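Jellside Allotment Society - minutes of the winter meeting
Held in the back room at Bellis, 9 February 2018

I'm writing these up from my own scribbles, so if I've got you wrong, grab me at the gate and I'll fix it before the next one. We started late as the door was stuck again. Last meeting's minutes were read out and agreed, apart from the bit where I wrote "leaks" for "leeks".

Money
We have $2,328 in the account, which is better than I expected after the fence! Plot rent stays at $60 for the year. There was a longish chat about charging more for the double plots and it went nowhere, so it stays as it is and we'll look again in May.

Water
The big item. The old tank by the Vasholm side has a split along the bottom seam and it can't be patched any more (we've tried, you've all seen the tape). We had a price from Tondeo for a new one that holds around 2,000 gallons, stand included, delivery extra. Most people liked it. A few of us thought two smaller tanks would be easier to get down the lane, and I'm one of them, so I'll say so here. Agreed: I ask Tondeo for a price on the pair, and we vote by email.

Hoses are to be rolled up after use. This was agreed last year too.

Seeds and compost
The shared seed order goes in next week. Onion sets are up to 99 cents a bag, and there was some groaning, but we're getting them anyway. Please write your plot number on the form this time - last spring I had three lots of runner beans on my kitchen floor and no clue where they belonged.

Compost bays: left one for new stuff, right one for taking. No whole cabbages.

Open day
Saturday in May, date to be picked once we know when the hall is free. Plant stall, kids' seed planting, soup if someone will lend a big enough pot. For drinks we're dropping the throwaway cups for good. Bring your own flask and cup and we'll have a table set up for them.

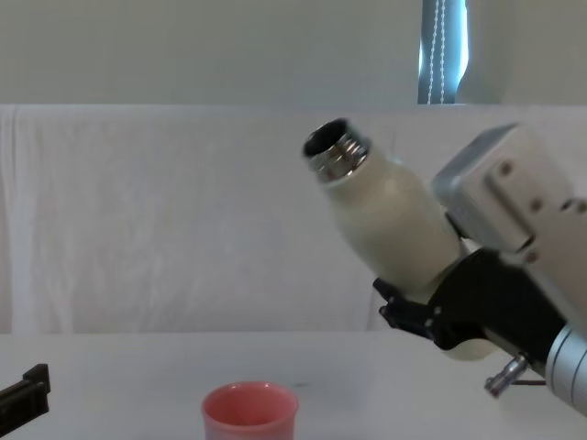
Cream flask and pink cup.

Any other business
The Vasholm path is muddy past the second gate, so wear boots. Somebody's blue wheelbarrow is still behind the shed. The notice board needs a new key, and I said I'd get two cut.

We finished just before nine and stacked the chairs. Next meeting is after the open day.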